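June 25, 2018

Paper down, tape down, knees wrecked. Brown paper over the whole top, blue painters tape for the grid, one green bowl, a yellow cup and a purple cloth in so far so I can get a feel for the spacing.

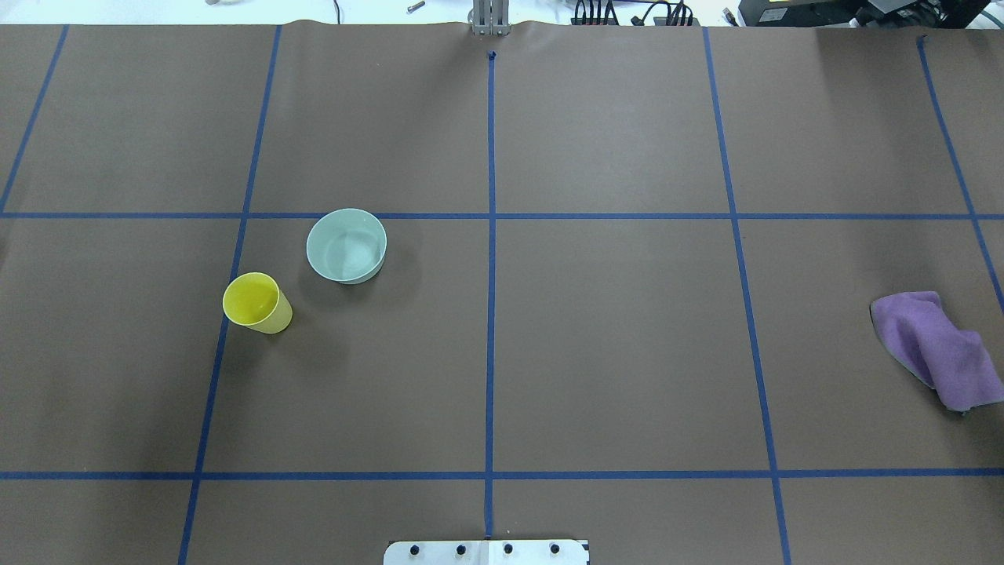
Rosalía thinks the squares are too big, and that people at the Gurnembridge sale will just shove things together anyway whatever I mark out. Maybe. She also said do the bowls first and plates last, and I'd been going to do it the other way round. Fine. Bowls first.

Lines not dead straight. Measured twice, still drifted. Leaving it, I'm not peeling all that up again at 10 at night. Paper has a wavy edge at the back too, a cloth will go over that or it wont.

To do tmrw:
price stickers (20 left in the drawer, need more)
ask Mio about the Noguchi mugs, is she selling or keeping
bubble wrap!!
call Hindow re the van, 2 hours or 4, they charge diffrent

The mint one I keep going back and forth on. Had it for cereal since the Dilerness apartment. Put a price on it in my head, took it off again. It looks good on brown. Everything looks good on brown, should've had brown shelves this whole time.

Mio texted just now, keep the mugs, sell the teapot. So the teapot needs a square. Bigger one, probably two together, pull up a bit of tape. Tomorrow. Bed.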